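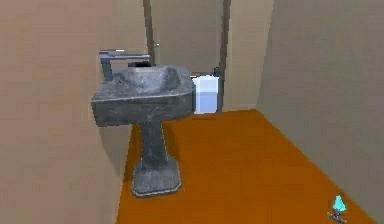 4. Recording episodes in the sim bathroom

Do section 3 first. If Teleo isn't paired with the Serkness recorder nothing below gets saved, and it won't warn you.

4.1 Load the room

1. Open Teleo, pick Rooms, then Bathroom. First load is slow. Wait for the status light to go green.
2. Set the control rate to 15 Hz. Default is higher, files get huge.
3. Check the seed box. Blank = random start. Type 527 if you want the same start as the Osei baseline set.
4. Hit Reset twice. Yes, twice -- the first one only clears the buffer.

Note: geometry is simple and the colors are flat. Plain orange floor, no tiles. Leave the texture settings alone, mixed looks in one set means re-recording the set.

4.2 Record

1. Type the task prompt before you press Record. One sentence, lowercase, no period. "go to the sink" is fine. "sink" is not.
2. Press Record. Wait for the beep.
3. Drive. Slow and steady, dont stop dead halfway to think.
4. Hold still 2 seconds at the end, then press Stop.
5. Mark it Good, Bad or Redo. Bad ones stay in the set with the flag on. Redo gets deleted.

Caution: Reset during a recording wipes that episode. No undo.

Note: vary your approach. Left side of the sink, right side, wide, close in. If every run takes the same path the model learns the path and falls apart when it starts anywhere else.

4.3 Export

1. Stop at 500 episodes per task, then export. Bigger batches choke the Grumier converter.
2. Choose Export, Grumier format, frames + actions. Both boxes ticked.
3. Play back a few episodes before you clear the local copy. Look for frozen frames and actions that lag the video.
4. If the lag is there, re-export with Sync on. Still there -- check the control rate, someone probaly changed it.

Caution: don't rename the export folder. The converter reads the task name from it.

Training config is section 5.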